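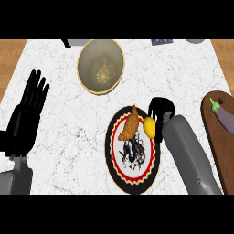
The breakfast club

27 December 2025

214 shares | 11 comments

I should say up front that I can't code. I can just about work the heating. So when my niece's college asked if I'd like to come and write about their robotics club, I pictured an evening of nodding politely while teenagers talked over my head (which did happen, a bit) and a cup of tea at the end of it.

What I got was an argument about a lemon.

The club meets in a computer room at Storville College and it's called Clotent, a name that everybody there pronounces differently. Since October they've been working towards the Orlandini Cup, a contest for student teams that takes place entirely in simulation. You don't build a robot, you get given one on a screen, two arms and two black hands, and you have to teach it to do kitchen jobs at a marble-topped table. The table is dressed differently every time. On the night I went it had a plate with a motorcycle printed on it, which I would honestly buy, plus a croissant, an aubergine on a chopping board and a great big bowl with a gold medallion in the bottom.

The lemon was on the plate next to the croissant, and the right hand had its fingers up against it. Everybody leaned in. I leaned in!

"Don't breathe," said Akash Pal, who is the team captain and was, I think, mostly joking.

The task was to get the lemon into the bowl and leave the croissant where it was. Easy for you and me. Akash explained that the trouble is the fingers, because they come down at an angle and there's a pastry right beside the thing you want. Half the room thought the hand should come in from the side. The other half wanted it straight down from the top, and one lad at the back wanted to use the left hand, which was just hanging open over the table doing nothing, and he was shouted down so fast I felt for him.

They run each attempt 200 times overnight, with the objects shuffled, and look at the results the next day. I was shown the spreadsheet. It had a column headed "croissant incidents" and I have thought about that column most days since.

There are 26 members, more than the chess club, I was told twice. A good few had never written a line of code before they joined. One girl came for the free biscuits and now looks after the grasping, and she talked me through the thumb for so long that I missed my bus. I didn't mind. She'd drawn the whole hand on the back of a maths worksheet, with arrows.

The other team they worry about is Rultusura, from over the river, who came 2nd last year. Clotent came 11th. When I asked what Rultusura did better, Akash said "bowls" and went back to his screen.

They let me press the button for the last run of the evening. It's only the space bar. I still wiped my hands on my skirt first, and then we all stood there with our coats on, watching a lemon.

Comments (11)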